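## 4. First recording with the Ilura hand-held gripper

Read this section before you record your first task. It assumes the gripper is charged, the camera is mounted, and the Fuson app is paired with it (see Section 3).

### 4.1 Choose a work surface

A bed, a table, or a clear stretch of floor will all work. Soft surfaces are allowed, but objects sink into them, so expect to approach from a steeper angle.

1. Put the object you want to handle near the middle of the surface.
2. Leave at least 40 cm of free space on the side you will reach from.
3. Turn on a lamp if the room is dim. Aim it away from the lens.
4. Look for straps, cords, and loose cloth near the object and note where they lie.

**Note:** Other items may stay in view. You do not need a plain background.

### 4.2 Approach and grasp

1. Hold the gripper level and squeeze the trigger halfway. Check that both fingers move freely.
2. Release the trigger. The fingers open to their full width.
3. Start the recording in the app and wait for 2 short beeps.
4. Move toward the object at a slow, steady pace. Keep both finger pads in view.
5. Close the fingers on a fold or an edge. On bags, choose the fabric or one strap, never both.

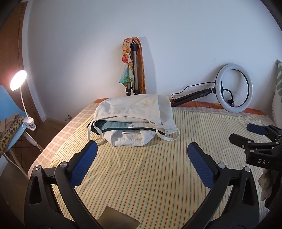

*Figure 4-2. Fingers open, approaching a canvas tote bag on a bed.*

6. Lift the object a few centimeters and hold it for 3 seconds.
7. Set it down, open the fingers, and back away before you stop the recording.

**Caution:** Do not pull on a strap that is caught under something. Side loads can bend the pivot screws. If a finger feels loose, stop and follow Section 7.

**Caution:** Keep the fingers away from power cables and hot lamps. The pads are not heat resistant.

### 4.3 Check the clip

Play the clip back in the app. Record it again if a pad leaves the view during the grasp, or if your free hand covers the object. The wide lens darkens the corners and bends straight lines near the edges. Both are normal and need no adjustment.

Clips are saved to the gripper first. Its memory holds around 40 short clips, and the app shows a yellow bar when space runs low. Transfer and delete clips as described in Section 5.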